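So Wednesday was my second full day of teaching a robot to do things with my own two hands, and my forearms would like a word. I promised Myrtle I'd write up how it's going, so grab a coffee, this one rambles.

Quick catch-up if you missed the June post: I've been doing part-time demo work at Tedeo, over in the old Hutchins building. There are two ways to show the arm a task. Either you grab it and move it through the motions yourself (they call this hand guiding), or you sit at the desk with the controllers and drive it from there, watching through the cameras. I thought remote would be the easy one. I grew up on video games! How hard could it be?

Hard. My first morning I needed 15 tries before I got one single demo that Barrett would keep. He's very nice about it, he just says "again?" in this hopeful voice. My problem was rushing. If you jerk the controller, the arm jerks too, and then the jerk is in the recording, and you're basically teaching it to be as twitchy as you are.

What helped most was learning to trust the wrist camera. I kept looking up at the big overview screen because it felt more natural, but for anything close in, the wrist view is where you live. It took me a while to read it, because so much of what you get is the robot itself, with the floor peeking through behind it.
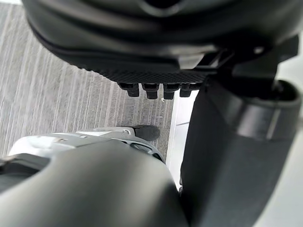 Wrist cam view: lots of dark gray robot, one black fingertip pad, striped carpet behind.

Anika Nguyen-Tran, who has been at this way longer than I have, told me to pick one thing in that view and steer by it. Hers is the fingertip pad. I tried it after lunch and my keep rate went way up. I also started breathing out before I close the gripper, which I'm sure looks silly, but I got to 100 kept demos by the end of the day and I'm not giving it up now.

Hand guiding is a whole different thing. You feel everything, so the small corrections come easy, but you're standing the entire time and you have to keep your own arms out of the shot. Nobuhle and I traded off every so often and she's much smoother than me. Her wrist turns are gorgeous. Mine look like somebody opening a stuck jar.

The team total is 468 now, and 137 of those are mine, which I did text to my mother. Next week we switch to a new task and I'm told I'll be on the controllers for most of it. If anyone has good stretches for forearms, leave them in the comments, please!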